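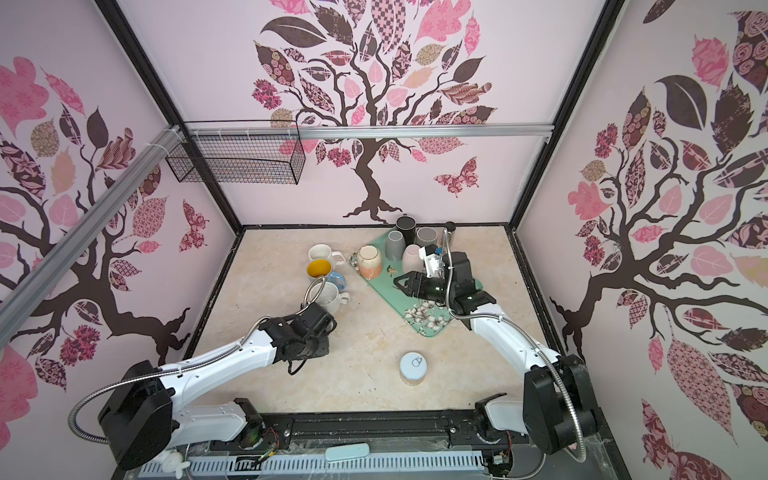 Swap the gripper, not the fingers. That's what I keep telling people and they keep nodding and then going off and swapping the fingers.

I look after a two-arm cell that handles cups. Cups, mugs, cans, whatever the task list says that week. I have looked after it since March and I've got opinions now, mostly about maintenance and mostly about how the way we talk about it is wrong. So this is that. Written on a Sunday, in a hurry, coffee going.

The usual line is that a cell like this should be left alone. Set it up once, calibrate, lock it, put a sign on it. Soledad Villanueva trained me and she believed the opposite, and at first I thought she was wasting time. She'd take the thing half apart on a perfectly good morning. Nothing wrong with it. Off come the conduit clips, out comes the flashlight. I was on her side of the building for 10 weeks before I got it.

Her argument, as near as I can put it: a small arm on a small job doesn't fail, it drifts. A joint gets a little lazy. A bracket bolt backs out a quarter turn. The gripper still closes, the mug still goes on the tray, the log still says OK. And it goes on saying OK right up until the day you find out your last two weeks of runs all come in a hair to the left and you have to decide which of them you still trust.

We had one of those. 2,649 runs in the batch. A loose mount bracket on the right wrist, and I mean loose by an amount you could not see, you had to put your thumb on it. The policy people (upstairs, nice, never touch a wrench) had trained on all of it. So what do you do. You can throw the batch away. You can keep it and call the slop "variation". They kept it. I would of thrown it away, and I said so, and I still say so.

The counter to this is a fair one and I'll give it. Real kitchens are sloppy. Real mugs are heavy on the handle side. If the machine only learns on a tight arm it learns a world that doesn't exist. OK. But there's slop you put in on purpose and slop you found out about with your thumb. The first kind you can turn off. I want the mugs to be all different, glazes, textures, right side up, upside down, bunched together, whatever. I want the arm to be boring.

Which brings me to the fingers.

When a pick goes bad, what people reach for is the fingertips. I get it. It's the part that touches the cup. It's two screws. Plenedik sells a pack of soft pads and there's always an open pack on the bench, and somebody peels the old ones off and sticks on new ones and the pick goes good again, and everyone goes home. What they did was cover up a worn slide with fresh rubber. The rubber has give in it so for a while it hides the wear. Then the rubber packs down and there you are again, except now the slide is worse and you've got no record of when it started.

So pull the gripper. The whole unit, off the wrist, onto the bench, spare one on. I'm told this is expensive. It's expensive to own a spare, yes. Once. We own two spares and rotate them and it takes me less time than arguing about pads does. The one that comes off gets opened up properly, when there's light and I'm not leaning over the rail with a hex key in my teeth.

And then you re-zero. People skip it. "Same model gripper, same numbers." No. Same model, different unit, different day, different amount of torque on the bracket bolts. Re-zero. It takes 5 minutes. I have timed it to win an argument.

OK the conduit. I have a whole thing about conduit.

Every small arm I've worked on has its cabling run by somebody who was looking at the arm while it was parked. Looks great parked. Then the arm reaches across to the far side and the conduit goes tight at the elbow, or the arm folds back home and the loop swings out into the workspace and taps whatever's standing there. Flexible metal conduit is tough stuff and it makes this worse, people figure tough means it can go anywhere. The conduit is fine. It's the connector at the end of it that's getting yanked on all day.

What I do: run the arm by hand to the worst pose it'll ever see. Then the other worst pose. There are always at least two and they want different amounts of slack, annoyingly. Dress it for the long one, tie it so the short one doesn't flop. Then watch a whole shift's worth of motion at low speed before you snip the tails. Everybody snips the tails first. I have a drawer of snipped ties that would make you cry.

Soledad's rule was cable ties are a note to yourself that says come back. I don't totally agree. Some of ours have been on there since before me and they're holding fine and I'm not touching them. But on anything that moves, yeah. A tie on a moving joint is a guess. Put a proper clamp on it when you know where it wants to live.

Exposed wiring at the rail, same family of problem, and here I'm the guilty one. I leave it open. I've been told off for it. The argument for closing it up is obvious and it's a good one, it looks bad and stuff falls in. My argument for leaving it is that I look at it every single morning. The nice closed duct on the old Tuller cell, I opened it maybe twice a year, and the second time there was a connector in there gone brown at the edge. Open, I'd have seen it. Put a clear cover on, says everyone. Sure. Find me one that fits. Until then I look.

Now the part I actually wanted to write about and have used up half the page getting to, which is the backdrop.

We run printed panels round the back and sides. They get changed. Trees at the moment, pink background, big patterned leaves, a couple of butterflies. The floor sheet gets changed too. This is for the vision side, so that the thing doesn't memorize one blank wall, and I have no quarrel with it at all, I like coming in to a new wall. My quarrel is that the backdrop change is treated as decorating. It isn't logged as maintenance. Someone comes down, pulls the old panels, puts up new ones, leans on the frame to do it (you have to lean on the frame, there's no other way to reach) and walks off. And then the next morning I'm the one finding out that the cross rail moved.

It moves by nothing. A millimeter, less. But if anything you measure from is fixed to that frame then you've just changed your yardstick, and the arms are bolted to something else, so they didn't move with it. Both halves of the cell think they're right.

My position, and I've put this in writing at work too so it's no secret: any time a hand goes on the frame, that's a maintenance event. Log it. Run the check. New panels, new floor, hanging up a basket, getting a can out from behind the tray because the arm nudged it there. I don't care how small. The check is a touch-off at known points and it costs you a coffee.

I got pushback on this from a guy who ran lines at Norðdahl for years, and his view was that if a cell can't take being leaned on, it's a bad cell. Build it stiffer. Bigger section posts, gussets in the corners, bolt the lot to the slab. He's right that ours could be stiffer! It's aluminum rail and corner posts and it was put up fast. But he comes from lines that did one thing for nine years. We change the job every few days. Everything about the frame is light so one person can pull it apart before lunch, and I'd rather have that plus a log sheet than a tank plus a forklift booking.

Where I think he has me is on the mounts. The arm bases should be stiffer than they are, full stop, and no amount of log sheet fixes it. I've asked. It's in next quarter's list, under a chair.

A word on the log itself. We tried Grivurance for a while, the maintenance tracker, and it's good software for a plant. 93 required fields on the form by the time our people were done setting it up. So guess what, noone filled it in. I went back to a clipboard on the post. Date, initials, what you touched, did you run the check. Four columns. Upstairs photographs it at the end of the week and somebody types it up. It's ugly and it gets filled in and in my book that ends the discussion, though I'm aware it did not end the discussion.

What goes on the clipboard that people don't expect:

Floor sheet wiped. (Residue changes how a mug slides. You'd be surprised.)

Props swapped. Which ones came out, which went in. If a heavier mug goes in I want to know before the wrist motor tells me.

Anything left on the rail. We've got a little rabbit that lives down near the left base and it's staying, but it's on the sheet, it has a line, because the day it gets put somewhere new is the day the arm comes home and finds it.

Arm sounded funny. No other details required. I can't tell you how many real faults came in as "sounded funny, left one".

That last one matters more to me than any of the sensors. Motor current is a fine thing to plot and I plot it. But the person who sits beside the cell all day has a better ear than my plot, and if you make them justify it in a text box they'll stop telling you. Let them write two words. Then go and put your thumb on the bracket.

I know the counterpoint, that this doesn't scale. Forty cells, you can't have someone with a thumb at each one. Maybe. I've got the one cell. But I've noticed the people who say it doesn't scale are also the ones phoning to ask why their batch leans left, so, you know. Start with the bracket bolts. Mark them with a paint pen, a line across the head and onto the bracket, and look at the lines every morning before you power up. If a line's broken, pull the gripper and do it right.

And leave the pads in the pack.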